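The Great Laptop Pinch (and what we changed afterward)

Shop notes, 23 May 2022

Okay, so a few of you heard a version of this at lunch and the story keeps growing, so let me write down what really happened with cell 3 before somebody swears there were flames. There were no flames! There was a bang, a very ugly stop, and one laptop with a dent in its palm rest.

For anybody new: the cell is one of our two-arm setups here at Vinari, and for most of the spring it has been working through the Plimside job, which is all about handling everyday electronics without wrecking them. Pick up a case, open a lid, press a key, close the lid, put it back. The laptop part is the hard part. The hinge wants one kind of touch and the keyboard wants another, and both arms have to work in the same little patch of space above the keys. We had done 3,000 cycles of the whole job without a single hard stop, and I'll admit I had gotten pretty smug about it.

Then came cycle 258 of the new batch. The left arm was supposed to hold still near the front edge of the laptop while the right one came in to press. I was at the bench next door eating pretzels, and I heard the fans change pitch, which is the sound those arms make when they're pushing on something that isn't giving. By the time I turned my head the right wrist was leaning down into the palm rest and the left one was still drifting inward, toward it. I smacked the stop button so hard I bruised my hand.
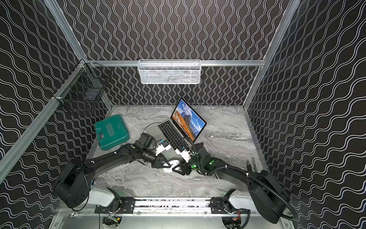
My first guess was the software, because my first guess is always the software (sorry, software people). The two arms share a no-go zone that's meant to keep the wrists apart, and I figured the new build had dropped it. So I spent most of an afternoon reading through settings that turned out to be perfectly fine. The zone was there. The margin was the same 34 millimeters we've always used. The log even said the arms never got closer than that, and I had just watched them do it with my own eyes!

That was the clue, of course, and I walked right past it for another hour. The log only knows where the arms think they are. The left one was wrong about where it was standing. Two of the bolts that hold its base to the mounting plate had worked loose, and the whole arm could rock when it reached out far. You couldn't see it. You could feel it, though, if you grabbed the shoulder with the power off and gave it a push. Little click, little shift. At the base it's next to nothing, but out at the fingertips it adds up fast.

The second thing bugs me more. The force limit should have stopped the right arm well before it dented anything. It didn't, and that one's on me. I had bumped the limit up back in the winter while testing the Ortuño grip pads, which are stiffer and kept tripping it, and I never put it back. There was a sticky note about it on my monitor. It had fallen behind the monitor.

So here's where we are. The bolts are out, cleaned, put back with thread locker and marked with a paint line, so a loose one shows up at a glance. The force limit is back to its old value, and changing it now takes two sign-ins and expires at the end of the shift. Before the first run of the day, whoever opens up does a push test on both shoulders, power off, locked out, hands on. Please do it even when you're in a hurry. It takes less time than getting coffee.

We also got lucky on one point I don't want to skate over. I've seen people (me included) lean in and straighten the laptop between cycles with the arms just paused. Paused is not off! A wrist that can dent aluminum can do a lot worse to a finger. If your hand goes in, the power comes off first, every time.

The Zisason folks are looking at whether we can add a tilt sensor to each base, and if the parts show up we'll try it on one cell in September. Until then it's bolts, paint and pushing. The dented laptop still boots, by the way, and it's staying on the job.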